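Tiempo de lectura: 4 minutos

Elogio del libro subrayado

Hace unos meses compré por 19 euros, gastos de envío incluidos, una novela de aventuras que ya tenía. La tenía, además, en mejor estado: tapa limpia, lomo recto, ni una sola esquina doblada. La que me llegó en noviembre, envuelta en papel de estraza, era de la misma editorial y de la misma tirada, pero alguien la había leído con un lápiz en la mano de principio a fin, y por eso (y solo por eso) la quería yo.

Los que nos movemos en el mundillo del libro de segunda mano sabemos lo que vale una anotación: vale menos. Un ejemplar «con subrayados» baja de precio en cualquier catálogo, salvo que la mano sea famosa, y entonces sube hasta lo indecente. Me parece una injusticia pequeña, de esas que no le quitan el sueño a nadie, pero llevo años dándole vueltas y hoy me apetece defender a los lectores anónimos que escriben en los márgenes.

Empiezo por mi ejemplar. En la página 20, el lector anterior apunta «esto no me lo creo» junto a una tempestad muy aparatosa. Más adelante se le va pasando el enfado, subraya frases enteras, pone signos de admiración, y hacia la mitad del libro hay un capítulo en que no escribe nada, y uno se lo imagina tan metido en la lectura que se le ha olvidado el lápiz. En la página 361, la última, hay una sola palabra: «Vaya». Pues bien, yo había leído esa novela dos veces y nunca me había reído tanto con ella. Leer acompañado, aunque el compañero sea un desconocido que a lo mejor ya ni recuerda el libro, es una de las formas más baratas de la felicidad.

Sé de sobra lo que se responde a esto, porque me lo han respondido en más de una sobremesa. Que el libro es un objeto que hay que entregar intacto al siguiente. Que una primera edición pintarrajeada es una primera edición estropeada. Y que las notas ajenas distraen, condicionan, le soplan a uno al oído lo que debe pensar antes de haberlo pensado.

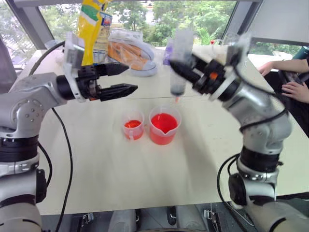 Lo del respeto al objeto lo entiendo, y hasta lo practico cuando toca. No se me ocurriría escribir con bolígrafo en un libro de hace dos siglos, ni en uno de la biblioteca (esto último, por favor, no lo hagan nunca). Pero la inmensa mayoría de los libros que tenemos en casa son ediciones corrientes, impresas a miles, y protegerlas como si fueran reliquias tiene algo de cuando nuestras abuelas dejaban el plástico puesto en el sofá bueno y nos sentábamos todos en las sillas de la cocina.

En cuanto a que las notas distraen, les concedo que sí, que distraen un poco. También distraen los prólogos, que muchas veces destripan el argumento sin el menor pudor, y las fajas de colores que proclaman que estamos ante la novela de la década. Puestos a elegir, prefiero que me interrumpa alguien que no cobra por ello y que tiene el detalle de hacerlo a lápiz y con letra menuda.

Ahora, cuando voy a una librería de viejo, pregunto directamente por los ejemplares escritos. Los libreros me miran raro la primera vez y a la segunda ya me guardan alguno debajo del mostrador. Tengo siete en una balda aparte, y en uno de poemas una lectora se pelea con el traductor durante páginas y páginas, con una paciencia y un oído que ya quisieran muchas reseñas. Casi siempre lleva razón ella. Yo he empezado a contestarle, en el margen contrario, con un lápiz blando.

Comentarios

Anero
Precioso artículo. Heredé los libros de mi padre y lo que más releo son sus notas. En los de cocina discutía con el autor por la cantidad de sal.

Prelevus
No puedo estar de acuerdo, lo siento. Compré una novela policiaca usada y en el segundo capítulo alguien había rodeado el nombre del asesino. A lápiz, eso sí.

Anero
Jajaja, Prelevus, eso es imperdonable, te doy la razón.

Ikwood
¿Y los que dejan billetes de tren dentro? Para mí eso cuenta como anotación.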